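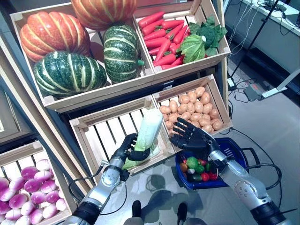 Angus Harawira, reading an early draft of this section, asked why anyone should believe that a crate sells a cabbage. People buy cabbage when they want cabbage, he wrote in the margin, and the box it sits in is a matter for the shopkeeper's back. We have kept his remark in view, as most of the work on wooden displays starts from the opposite belief and seldom tests it.

Figure 3. Part of the tiered display: pumpkins, carrots, potatoes and a napa cabbage in wooden crates, with a blue shopping basket. The vegetables are artificial.

4.2 Does the crate matter?

The claim usually traced to the Drukier report is that slatted wood makes vegetables look fresher and that shoppers take more of them. The report rests on 483 interviews at market stalls in Cakcombe. Shoppers were asked whether they liked the crates, and most did. Liking a crate is a weak reason to expect a fuller basket, and the report has no sales data from before the crates came in. It also treats all vegetables alike, although a pumpkin and a potato are chosen in very different ways - one is picked out singly, the other taken by the handful.

The Skasodholm trial is better, with 156 shopping trips recorded over two weeks in March. It swapped plastic trays for wooden crates and found more leafy vegetables in the baskets. But the crates were also tilted toward the shopper, and the trays had been flat. A tilt shows more of the goods and shortens the reach to the back row. Either would do as an explanation, and the trial cannot tell them apart from the wood. Its authors mention this in a footnote and then write their summary as if they had not.
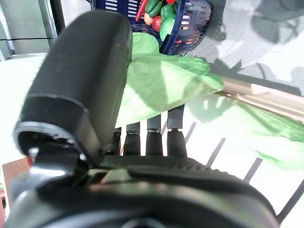 A second difficulty is how full the crate is. A heap of potatoes reads as plenty, whereas a single cabbage on bare slats may read as the last one left, either the prize or the reject. Restrepo's much repeated rule, that a crate should never fall below half full, was drawn from large round goods and has been carried over to leafy ones without any check that we could find. Loose leaves spread and cover the wood long before the crate is full by weight. We doubt that the rule means anything for cabbage until someone says how fullness is to be judged.

Artificial vegetables take some of this away. They do not wilt, and a display can be set back to the same state each time. They also take away smell, and probably most of what a shopper judges when picking over greens. Esmaeil Esfahani has argued that layout findings carry over from artificial goods to real ones, on the grounds that reach and sight lines stay the same. For reach we accept this. For choice we do not, and his own data, from 79 shoppers in one room, show wide scatter for exactly the leafy items.

We therefore make no claim here about sales. The comparisons in Section 4.3 are limited to tier height, tilt and the position of the basket, and wood is held constant throughout.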